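Kitchen Help > Storage > Utensils

We use cookies to remember your settings. Accept | Manage

Keeping chopsticks and spoons in one box

Veronika Fülöp
I keep table utensils in a ribbed cream plastic box with a deer emblem on the front. The chopsticks end up leaning into one corner. Inside depth is 150 mm. Should I add a divider?
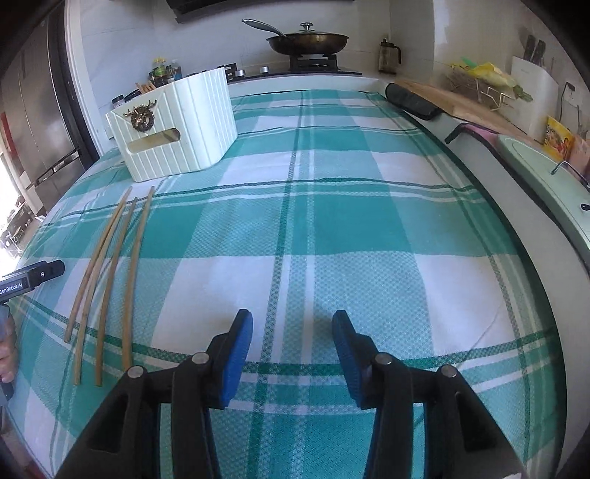
Replies

Ildikó Boros
Yes. Cut one 152 mm tall and trim to fit. Place it off center, with the narrow side for chopsticks. Take everything out and sort on the table first.

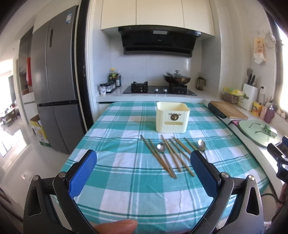

Reading time: 1 min

Two steel spoons take little room, so 66 mm is enough for the wide side if you own only a few more. Store them bowl up. Wash the box before fitting the divider and let it dry overnight.

Goltavlow
I just use a jar. Mine dates from 1993.

Stoleo
Check the chopsticks for splits while they are out. A divider won't help with those.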